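Queue Times and Trust at a Regional Airport Checkpoint
Project report, second draft
Jovita Figueroa, with supervision by Bohumila Šťastný
Jan 1, 2024

1. Background

Carnomham is a small regional airport with a single security checkpoint. Passengers can pay for an expedited lane run under the trade name Clirkbridge. Members of the program keep shoes and light jackets on and leave laptops in the bag. Everyone else goes through the standard lane. Both lanes draw on the same staff.

Complaints about the checkpoint fall into two groups. The first is about waiting. The second is about fairness, mainly the belief that officers decide by appearance who may keep their shoes on. This report deals with both, but the data are stronger for the first.

2. Method

A paper questionnaire was handed out in the departure hall past the checkpoint. Of 585 forms given out, 300 came back complete enough to use. The form asked which lane the passenger had used, how long the wait had felt, whether the lane rules had been explained, and whether the passenger thought the rules were applied the same way to all. Actual waits were taken from the timestamps on boarding pass scans at the entry gate and at the exit.

Forms were coded by one person using the scheme in Solís, with two changes. "Don't know" was kept as a separate answer, and written comments were sorted by topic before the lane was looked up. The second change was made after a trial run, in which knowing the lane seemed to affect the sorting.

3. Results

Waits in the standard lane were longer and varied more. The expedited lane had a steady flow except when a member's pass failed to scan and had to be checked by hand.

On fairness, 68 passengers wrote that they had seen someone treated differently for no stated reason. Most of these comments describe a person keeping shoes on. The comments alone do not show whether that person was a program member.
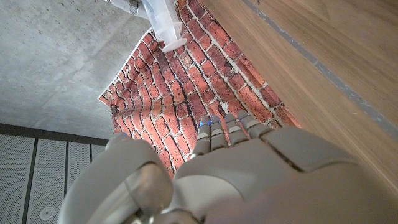
Can a standard lane passenger tell who is a program member?
In most cases they cannot, as the only mark is a small indicator on the boarding pass, and the two lanes merge before the scanner.

The merge point matters for reading the results. Once the lanes join, members and non-members stand in one line under different rules, and the sign explaining the difference is back at the entrance. Passengers who said the rules had been explained to them were less likely to report unfair treatment – this held for both lanes.

4. Limits

The survey was voluntary and reached only people who had cleared security. Passengers who missed a flight or were held for extra screening are probably missing. No question was asked about religion or ethnic background, so the report cannot test claims of bias on those grounds. A low number of reports would not rule bias out.

5. Recommendations

Move the lane sign to the merge point. Print the program indicator larger on the boarding pass. Log each extra screening with a reason code, and have the log reviewed by an office outside the checkpoint. The Pleverach office was suggested for this and has not yet replied.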